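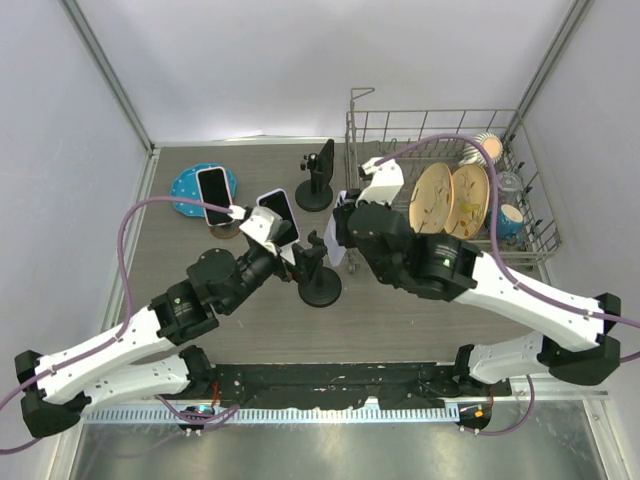
Projects > Galleries > Kitchen benches

September 22, 2021 | by Echeverri

Category: Benches & Storage

The Dondevdale bench is the last of the 4 we set up over winter. The top is a grey wood-grain finish and the walls are pale, so most of the colour comes from whatever is put out on it.

The blue plate has a scalloped rim and small white dots. Phones tend to land on the bench too, and they mark easily, so keep them clear of the sink.

The wire dish rack goes on the right. Ours came from Hanero in July and we paid $111 for the pair. The other one is at the Limum flat.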